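Gesow to Change Recycling Pickup Starting in March

Households in Gesow will put their recycling out every two weeks instead of every week starting in March, after the town council approved a new contract with the hauling firm Vornska.

The vote was 4 to 1. Council member Tomás Buckley voted against the contract and said he wanted another month to look at the costs.

Under the new schedule, paper and cardboard will go in one bin and bottles, cans and plastic containers in another. At the moment everything goes into a single bin. Residents on the east side of the river will keep their current pickup day. Those on the west side will get a card in the mail with their new one.

Trash pickup stays weekly. Yard waste will still be collected from April through November.

Public works director Sibel Değirmenci told the council that the town has been paying extra charges for loads that arrive at the sorting plant with too much food and wet paper mixed in. The plant rejected 36 loads last year, and each one had to be taken to the landfill at the town's expense.

"We were paying to collect it and then paying again to dump it," Değirmenci said. "Keeping the paper separate should take care of most of that."

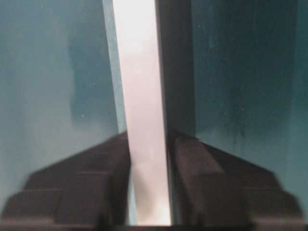
The new contract will cost each household $374 a year, which covers trash, recycling and yard waste. The current rate is $378. Bills will still be sent every three months, and the lower rate will show up on the first bill after the change.

Buckley said a $4 savings was not much to offer people who will have to store recycling for twice as long. He asked whether residents in apartments and row houses would have room for a second bin.

Leif Sæther, area manager for Vornska, said the company will offer a smaller bin to anyone who asks for one. There is no charge for the first swap. Buildings with more than six units will keep shared containers, and the company will work out the placement with each owner.

Sæther said drivers will leave a note on bins that have been filled with the wrong items during the first two months. After that, those bins will not be emptied until the next scheduled pickup.

Several residents spoke during the public comment period. Behrouz Ahmadpour, who lives on Cáceres Street, said his alley is too narrow for the trucks and that bins are often left blocking garage doors. He asked that pickup be moved to the front of the houses. Değirmenci said her office would look at the alley before the new routes are final.

Esmaeil Mirzaei, owner of a bakery on Mill Road, asked if small businesses could use the household service for cardboard. They can't under the current rules, and the new contract does not change that. Businesses will still have to arrange their own pickup or bring flattened boxes to the drop-off site on Adavum Road.

The drop-off site will be open an extra evening each week, until 7:30 p.m., through the end of May. It takes cardboard, glass, scrap metal and small appliances. Paint and motor oil are not accepted there and should be held for the county collection in the fall.

New bins will be delivered to homes in the last half of February. Residents should keep using the old bin until the first pickup under the new schedule. It will then become the bin for bottles, cans and plastic, and the new one, with a blue lid, will be for paper and cardboard. Pizza boxes can go in the blue bin if they are free of food. Paper cups and milk cartons go in the trash.

Anyone who needs help moving bins to the curb because of age or disability can sign up with the public works office. People already on the list do not have to sign up again.

The council also approved repairs to the roof of the town garage and put off a vote on parking fees near the train station. Its next meeting begins at 6:30 p.m. in the library meeting room while the council chamber is being painted.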